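Workroom Safety Walk-Round – Gatura Building, Room 94
Checklist with comments
Date of check: 9th December
Sheet ref: 2711
Previous check: August

Thank you all for putting up with me wandering about with my clipboard again. I know the comments boxes are meant for a word or two, but I have never managed it, and I would sooner write too much than have somebody puzzle over a tick.

1. Floor and walkways
Floor surface sound, no lifting or splintering – OK
Cables clear of walking routes – ACTION
Comment: The floor is lovely and the light wood shows up anything dropped on it, so well done to whoever chose it. There is a thin dark cable running across the open floor beside the big black table, though, and I would like it taped down or taken round the edge, please. The rest of you step over it without thinking, I'm sure, but visitors from Marar won't know to look.

2. Tables and work surfaces
Tabletop clean and undamaged – OK
Clamps at the table edge tight – OK
Loose items put away at end of session – PARTLY
Comment: Much better than August, when I could hardly find the table (do you remember the boxes?). A few bits were still out this time.

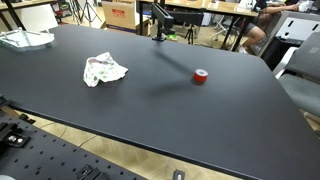 Tape goes back in the Cloleck drawers by the door, and the clear plastic piece can go on the shelf above. I did give the clamp at the back of the table a good wiggle while I was there and it didn't budge, so I'm happy with that – please carry on checking it whenever the table is moved.

3. Seating
Chair stable, castors running freely – OK
Backrest adjusts and locks – OK
Comment: The grey office chair is in good order. Do push it back in when you get up, particularly if somebody is coming through with their arms full.

4. Cloths and textiles
Cloths free from fraying and loose threads – OK
Cloths stored flat or folded when not in use – ACTION
Comment: I am very fond of the printed cloth, and it brightens the place up no end. It does need folding and putting in the Flerico basket at the end of the day, and it should never be used for mopping up spills. We have paper towels for that, 2 rolls under the sink and more in the store.
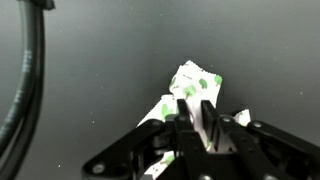 Item 4: printed cloth, green motifs on white, zig-zag edge.

5. Exits and lighting
Door opens fully – OK
Emergency light tested – OK
Comment: Nothing to add, apart from thanks for moving the coat stand.

Actions outstanding: 3 (cable, loose items, cloth storage). Please initial the sheet on the back of the door once each one is done, and I'll pop in again after the holidays to sign it off.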